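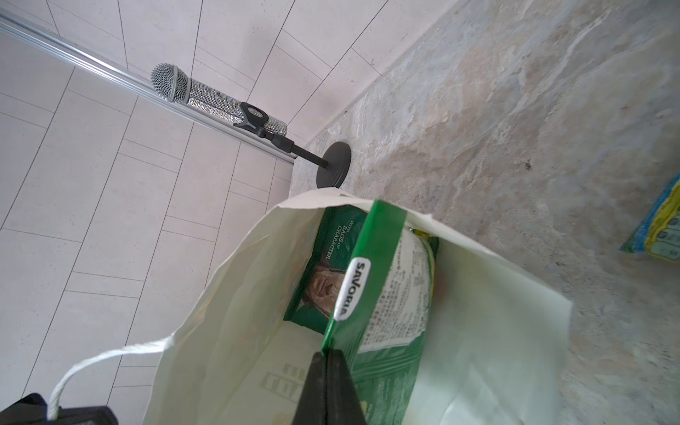 Maintenance

Pridik Cell 2: setup and care notes

Version of September 24, 2023. Written by Liesl Rainer, checked by Rosalie Hofstetter.

These notes are for the persons who take over the two-arm cell in Altden. They belong to the folder of recordings and explain in which condition the cell should be when a new recording is started. The folder contains 1,927 recordings of packing work with bags and small groceries.

Before the first run

Switch on the left arm, wait until it holds its position, and then switch on the right arm. Look at the small circuit boards beside the arm bases. The LEDs must be green on both sides. If one side stays dark, do not start the software, but check first the plug behind the base.

Move each arm slowly by hand through its full reach. The cable must follow the arm without pulling. At the wrist we leave a generous loop, as the arms often reach over a standing bag and a short cable would stop them there. The loop should not hang in front of the wrist camera.

Candy packets lie flat on the floor to the right of the bag. The microphone on its stand remains near the back wall. It is not part of the packing task, but please keep it in place in all recordings of this series.

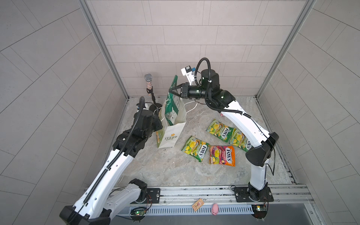 Grippers

Wipe the fingers with a dry cloth before every session. Paper bags leave a fine dust on them, and after up to 19 bags the grip on a twisted paper handle becomes noticeably weaker. Do not use alcohol on the finger surface.

Close the gripper once on nothing and compare the zero value with the sheet from Bühler. If it differs, run the calibration again. In March we forgot this step and had to mark many recordings as "grip unclear".

When the gripper lifts a bag by one handle, the bag will tilt. This is accepted in the data, and the operator should not correct it by hand.

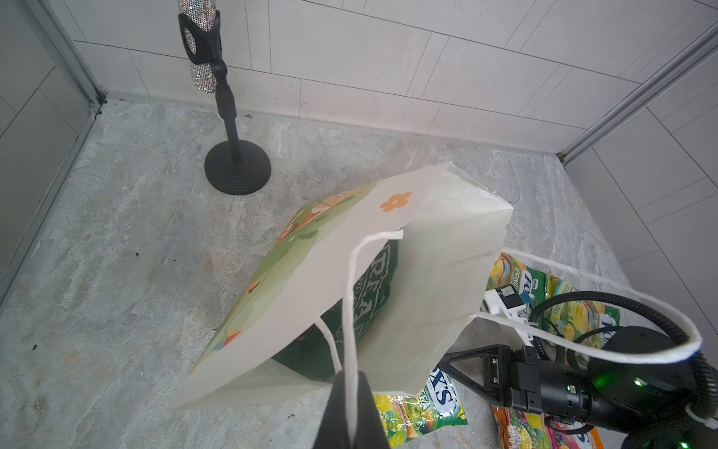 Known problems

The right wrist camera can lose its connection when the cable is twisted. Restart of the Pellitz recorder helps in most cases.

Small dark specks on the floor are visible in a part of the recordings. We did not remove these recordings.

The joint grease is to be renewed after 1,000 hours. Please write the date and your name in the cell log.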